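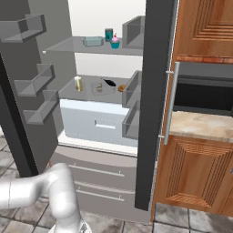
## 1. Background and aim

Household food waste in Kotevthorpe is collected weekly in a sealed kerbside caddy. The council publishes total tonnage but gives no breakdown by food type, and it does not separate food that could have been eaten from peelings, bones and tea bags. The aim of this project was to find out which foods are thrown away whole or part-used in shared student houses, and whether a written shopping list changes the amount.

The work was carried out by Lensa Tufa and Haris Gondal between October and the end of the spring term.

## 2. Method

23 shared houses agreed to take part. Each was given a diary sheet, a set of digital kitchen scales and a pen on a string. Residents recorded every item discarded, with the following fields:

- food type, from a printed list
- weight in grams, without packaging
- state (unopened, part-used, cooked leftovers)
- reason for discarding, in their own words

The study ran in 2 phases of equal length. In phase A the houses shopped as normal. In phase B each house kept a single shared list on the kitchen wall and agreed to buy perishable items only from that list. Snacks, drinks and takeaway meals were left out of the agreement but were still recorded if thrown away.

Diary sheets were collected by hand and typed into a spreadsheet by one author, then checked against the paper by the other. Entries with no weight were excluded. Where the handwriting could not be read, the house was asked once and the entry dropped if there was no reply.

## 3. Results

The diaries gave 1,595 usable entries. A further 235 were excluded, mostly for missing weights. Exclusions were more common in phase B, when several houses had stopped using the scales for small items.

Bread was the item recorded most often in both phases, followed by bagged salad. Cooked rice and pasta were recorded less often but weighed more per entry. Unopened items were rare, apart from yoghurt.

The total weight discarded was lower in phase B. Most of the fall came from salad and soft fruit. Bread hardly changed. The reason given for bread was usually mould, and for salad it was usually that two people had bought the same bag.

## 4. Discussion

The shared list appears to reduce duplicate buying, but the study cannot separate this from the effect of keeping a diary. Residents who weigh their waste for several weeks may throw away less whatever else they do. A control group without a list would have been needed to test this, and there were too few houses to form one.

Missing weights are the main weakness. If the excluded phase B entries were typical of the rest, the fall in weight is overstated.

The printed list of food types also needs revision. "Ready meal" and "cooked leftovers" overlapped, and houses used them differently. Gondal recoded these entries before analysis using the state field.

## 5. Further work

- Repeat with a control group and a longer phase A.
- Weigh the caddy itself at collection as a check on the diaries.
- Record pack size at purchase, at least for bread.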